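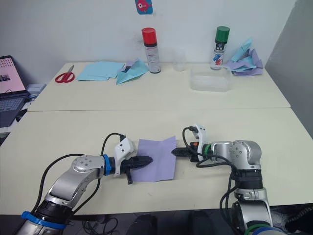
*Both arms at a sheet of lavender paper on the Windby test bench.*

# Paper Puts the Gripper to the Test

Most gripper comparisons begin with blocks, bottles and boxes. The Windby laboratory has spent much of the spring on paper. A single sheet weighs almost nothing, slides at a touch and keeps a record of every mistake in its creases.

The program compares two finger designs on a pair of arms that share one table. The first, known as the Wilach finger, has a soft pad and a rounded end. The second, the Mottram finger, is stiff and ends in a flat tip. Both sets are driven by the same Brallar controller, so that a difference in the results can be traced to the fingers with some confidence.

Each design was given 300 attempts at a simple task: take hold of a flat sheet, bring two edges together and press a crease. An attempt was scored as a success when the edges met within the allowed margin and the paper was not torn. The Mottram finger completed 64 more folds than its rival. Its advantage came almost entirely at the first step, where a thin tip can slip under an edge that a soft pad tends to push away.

The Wilach finger did better once the sheet had been lifted. It left fewer marks, and it held on when the two arms pulled slightly out of step. For cloth, which the laboratory intends to try next, that quality may count for more than a clean pickup.

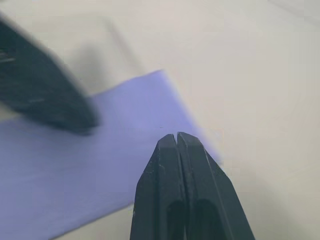
*The wrist camera's view, with the second gripper in motion over the sheet.*

Cameras were the other subject of the trials. An overhead view gives the controller a good idea of where the sheet lies, but the arms often hide the edge at the moment it matters most. A wrist camera stays close to the fingertips. Its weakness is speed — a gripper crossing the view quickly becomes a dark smear, and the edge of the paper may be lost behind it. Slowing the arms by 20 percent near the sheet brought most of those edges back, at the cost of a longer cycle.

The laboratory now runs the wrist cameras at 30 frames per second and uses the overhead view for planning only. Further work will cover thinner paper and a revised Mottram finger with a softer inner face. Results for the new finger are expected in June.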